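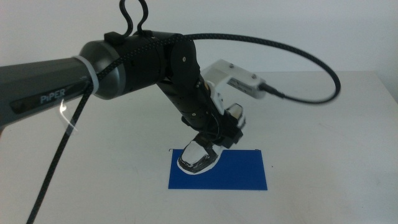

Is a free game really free?

Lots of games cost nothing to download. You tap a button, wait a minute, and you're playing. So how does the company pay the people who draw the dragons?

It sells things inside the game. Hats, capes, dances, shoes for your character. There is nothing wrong with selling a hat. But some games sell you a maybe-hat, and you should look at those very carefully.

Let's use a racing game called Trurano. It's made by a company called Prundimmont, and it's fun to play. The drivers in it can wear special outfits. You can buy an outfit in the shop for 3150 gems, or you can buy a mystery crate for 45 gems and see what's inside.

Forty-five sounds tiny next to 3150, doesn't it? It's supposed to.

What are gems, anyway?

Gems are pretend money that you buy with real money. Why not just put the real price on the hat? Ask yourself that every time. When you hand over dollars, you know what you're spending. When you hand over gems, it's harder to tell, and you'd have to stop and do math in the middle of a race. Most people don't stop.

Watch out for leftovers, too. Gem packs often don't match the prices in the shop, so you end up with a few gems you can't spend. Then the game suggests another pack. 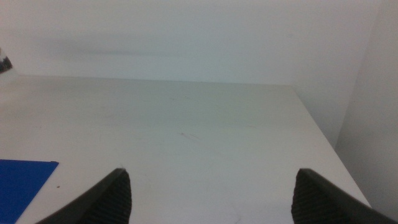

Now for the crates. Trurano says each one has a 1 in 8 chance of holding a rare item. Many players read that and think, "Great, I'll buy eight and I'll get one." That isn't how chance works. The game doesn't remember how many crates you opened. Every new crate is 1 in 8 all over again, even if the last 20 were duds.

Say you open five crates. Your chance of finding at least one rare item is just under 49 in 100. That's a little worse than flipping a coin. And "rare item" doesn't mean the one you wanted. It could be a green horn for a car you don't drive. 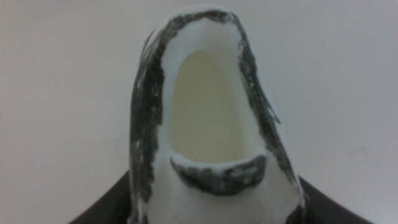 One reader wrote to tell us that her cousin got the best outfit from his very first crate, so the odds can't be that bad. We believe her. Somebody has to be lucky when a lot of people are opening crates! But lucky players show off their prizes, and players who got the green horn mostly keep quiet. If you only hear from the winners, winning looks easy.

Be careful with videos as well. A video called "I opened ONE crate and got THIS" might be true. It might also be the only good try out of a whole afternoon. Does the person say how many they opened? Did the company give them the gems? If the video doesn't tell you, you don't know.
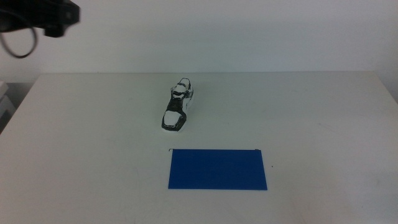 A small white sneaker with black outlines.

Words that should make you slow down

"Only today!" Check again tomorrow. In another game, Calloway, a "last chance" cape was back in the shop in November.

"Best value!" Best compared with what?

"Free crate!" Free to open, maybe. See if it asks you to buy a key.

Before you spend anything, find the page that lists the chances. It may be hidden behind a tiny letter i or a question mark. If you can't find it, ask the grown-up who pays to look with you — and if they can't find it either, keep your money in your pocket and go race. Your car is just as fast without the outfit.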